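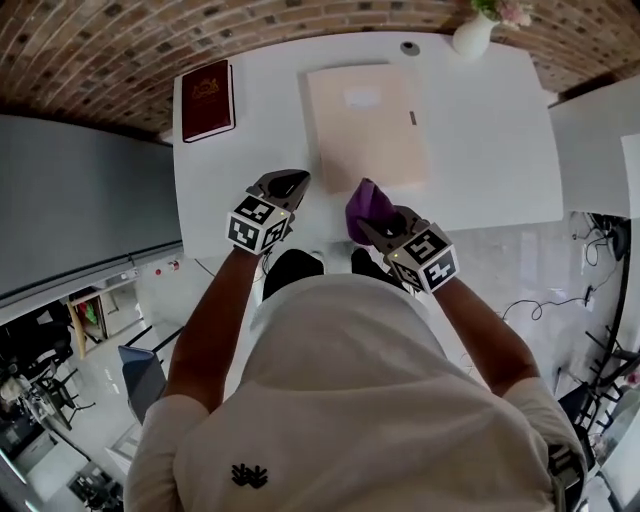
Section 5. Wiping down the table

1. Move books and vases to one end of the table. Lift them - do not slide them.
2. Leave paper sheets flat and pick them up last. Store them away from the damp area.
3. Fold the cloth into a pad. Dampen it with water and wring it out well.
4. Wipe from the far edge toward you in straight strokes.
5. Dry the top with a second cloth.

Caution: Do not let water run into the cable hole. Wipe around the ring with a dry cloth only.

Note: Flower water leaves a ring if it sits on a white top. For older marks, use Givumix at 5 ml per cup of water and rinse after 60 seconds.

Wait 27 minutes before putting paper back.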